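Foro Uvier > Comercio pequeño > Mobiliario y exposición

Tema: Cestas de compra en una tienda de bebidas, ¿dónde las ponéis?

lorkura_9
Buenas. Llevo una tienda pequeña, casi todo bebida: latas, zumos, té en botella. Compré cestas azul claro de plástico con asas abatibles y no les encuentro sitio. En el suelo estorban el paso y en la estantería me quitan frente de producto. La entrada es estrecha y no cabe un portacestas de los de pie. ¿Cómo lo tenéis vosotros?

Tillman621
¿Qué fondo tienen las baldas? Y pon fotos, que así es difícil decir nada.

lorkura_9
El fondo no lo he medido, luego lo miro. Subo tres.

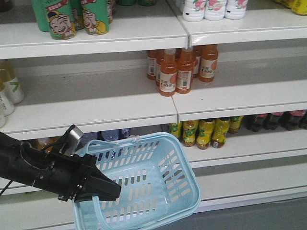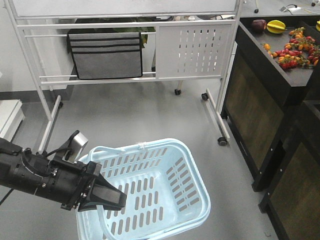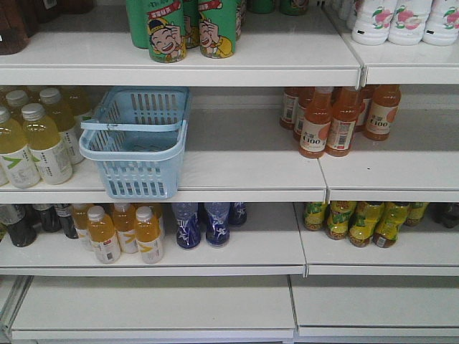 Las baldas son fijas en altura, o al menos yo no he conseguido moverlas.

Tillman621
Yo quitaría la cesta de la balda. Asoma por delante del borde y cualquiera que pase cerca se la lleva con la cadera. Además, al lado de los zumos tienes hueco para una fila más de botellas. La balda es para vender.

drurkari
No estoy de acuerdo. En una tienda pequeña la gente no coge cesta en la puerta, la coge cuando ya lleva dos botellas en la mano. Si la tiene a media altura junto a la bebida, la usa. Yo tengo 2 en la estantería y el resto en la trastienda, y no las he vuelto a mover.

Tillman621
Pues yo las tuve así un verano y acababan llenas de tiques. Cada uno con lo suyo.

pasillo_sur
Otra opción es el soporte blanco con ruedas, el de la pizarra. Tiene un panel perforado a la derecha. Con dos ganchos buenos cuelgas las cestas del asa y liberas suelo y balda. Eso sí, comprueba qué peso aguanta el panel y pon freno a las ruedas si no lo llevan.

lorkura_9
No se me había ocurrido. ¿Ganchos de los normales de panel?

pasillo_sur
Mide antes las ranuras, que no todos entran. Los míos los compré largos y aguantan hasta 9 cestas vacías, pero mi panel va atornillado a la pared.

drurkari
Colgadas quedan altas para la gente mayor. Si lo haces, que el asa quede a la altura de la mano.

Tillman621
Lo del panel me parece mejor que la balda. Y aparte: baja las botellas blancas del melocotón si son de las que más salen, que arriba del todo cuesta alcanzarlas.

lorkura_9
Salen poco, por eso están arriba. Lo que más vendo es el C100. He medido el fondo: 300 mm útiles, así que la cesta va a asomar siempre si la pongo de frente. Voy a probar los ganchos y dejo una sola cesta en la balda, puesta de lado si entra. En septiembre cambio la colocación entera y ya veré si le hago un hueco fijo.

pasillo_sur
Pon las medidas de las ranuras cuando las tengas y te digo la referencia de los míos.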